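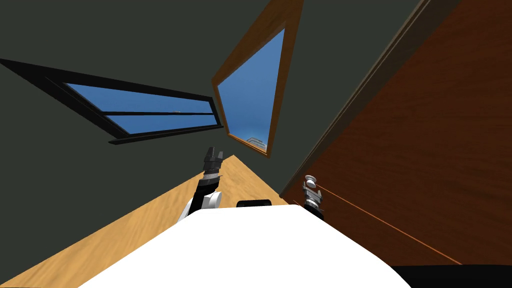 Gultora room pack with the Rinereo two-arm model: buy the seat or rent hosted time?

Posted by offset_frame in Simulation and Tools

I am on the Gultora trial and have to decide before it runs out. The trial is 14 days, full features, one machine. A perpetual seat is $740 and includes the room pack and the Rinereo two-arm robot. Jusa rents hosted time on the same simulator for $600 a year, with the same assets as far as I can tell from their page.

My work is narrow. I need a two-arm robot in a plain interior, parallel grippers, one camera at the body and one at each wrist. The main task is door opening, with some reaching along walls and around furniture. I log joint states and all camera streams, then train a small policy offline on a separate machine. There is no real robot at my end yet. There may be one next year, probably not the same model.

What I have checked so far:

The import is clean. The Rinereo description loads without edits, and the joint limits match the sheet that ships with it.

The room I use most has a wood floor, dark green-gray walls, a black-framed window and a second window with a brown wooden frame. The textures are simple. I don't mind that, but I would like to know whether it has hurt anyone's results.

Physics is stable with the arms moving in free space. With the gripper closed on something rigid I get jitter in the wrist joint at the default time step. Halving the step removes most of it and doubles the run time.

Camera logging works, but each stream is written with its own clock. I have been lining them up after the run with a script.

What I can't judge from a trial:

1. Whether the contact settings in the seat version differ from the trial. The license page is silent on this.

2. Whether the hosted service gives access to the solver settings or locks them.

3. Whether support is any use. Zürcher resells the seat with a support contract, and I don't have a price from them yet.

I would also like to hear from anyone who has used the wrist views for training. Mine are filled with gripper housing to a degree that seems wasteful.

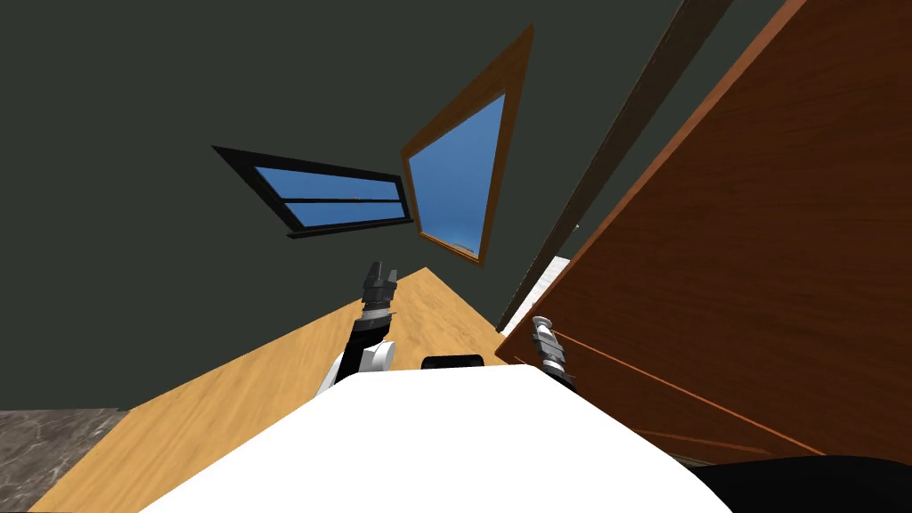
Replies

torque_ledger

I have had a seat for over a year and used the Jusa service before that. Taking your list in order.

The trial and the seat run the same binary. The license key only removes the time limit. If you see jitter in the trial you will see it in the seat. The cause in my case was the finger stiffness in the Rinereo file, which is set high for a part that light. Lower it before you touch the time step. Change one finger, check that the other one follows through the mimic joint, and save a copy outside the asset folder. The updater overwrites the asset folder without asking, and I lost a week of tuning that way.

Hosted: the solver settings are visible but read-only on the basic plan. You can upload your own robot description, so the stiffness change above will work. You can't change the time step. For free-space motion that makes no difference. For door work it does, and it is the reason I stopped renting.

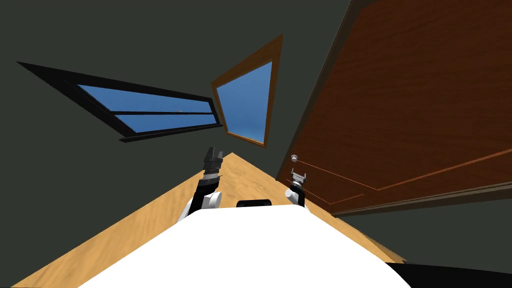
Round knobs are hard for short parallel fingers in any simulator. The fingers touch the knob at very small areas, the solver treats each as a point, and the grip rotates instead of the knob. Three things helped me. Swap the knob's collision mesh for a faceted one, so there are flats to press on. Raise torsional friction on the finger pads and leave sliding friction alone. Command a grip force, and don't command a closed position, or the controller will keep pushing into the mesh and you are back to the jitter.

If your research question does not depend on the knob itself, use a lever handle. There is one in the pack under hardware. My success rate on levers was good enough to publish and my success rate on knobs was not.

Clocks: there is a setting for this and it is badly named. Look for "shared stamp" in the logger options and turn it on before the scene loads. If you turn it on after the scene loads it does nothing and gives no warning. With it on I could drop my alignment script entirely.

Textures: plain ones cost me nothing inside the simulator, and I never moved the policy out of it, so I can't tell you about the rest.

On price, the seat wins if you expect to use it past the first year and your own machine can run it. The hosted plan wins if you have no GPU. I would not pay for both.

ballast_and_bolts

Just buy it. The rent is nearly the seat price and you own nothing at the end.

Version 2 is worth waiting for if you can, the release notes say contact is rewritten. No idea when.

mm_per_degree

I disagree with the reply above on waiting. Version 2 has been in preview for a long time and the room pack has not been ported. If you need interiors, you need the current version.

On the wrist views. The stock mount on the Rinereo places the camera low behind the housing, and you get both fingers plus a large block of housing across the bottom of the picture. Before you crop, check what your policy uses. I trained with the full view and again with the lower part masked out, and the masked version was slightly worse on approach. My guess is that the housing gives the network a fixed reference for where the fingers are. I did not test this further.

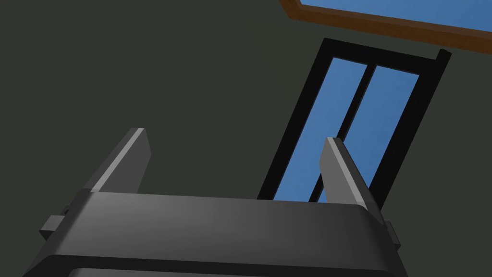 If you still want more room in the view, move the mount in the robot file by a small amount along the gripper axis and leave the angle as it is. Changing the angle makes the fingers leave the picture when they open wide, and then you can't read gripper state from the image. Keep the gripper opening in your log as a separate channel in any case. It is off by default.

One more point about a real robot next year. Plain walls and flat blue windows are fine for debugging. For transfer I would vary the wall and floor colors and the light direction from run to run. The pack has a randomizer for materials but not for lights, so the light part has to be scripted. The window panes are lit separately from the room, which means they stay the same blue while your walls get darker. I replaced the pane material with my own.

Zürcher: we had their contract for a year. Answers were competent and slow. They fixed an installer problem for us and sent a corrected hand description for a different robot. On solver questions they forwarded us to Gultora, where we could have written for free. We did not renew.

offset_frame

Thanks, this covers it. I lowered the finger stiffness and the jitter is gone at the default time step, so the read-only solver on the hosted plan is less of a problem than I thought. I am still going with the seat. I would like to be able to change the step when I get to heavier doors.

The shared stamp setting works. I had turned it on earlier, after loading, and assumed it was broken.

I will leave the wrist mount alone for now and log the gripper opening. The faceted knob mesh is next. If anyone has one that already fits the pack's interior doors, please post the facet count and the friction values you used with it.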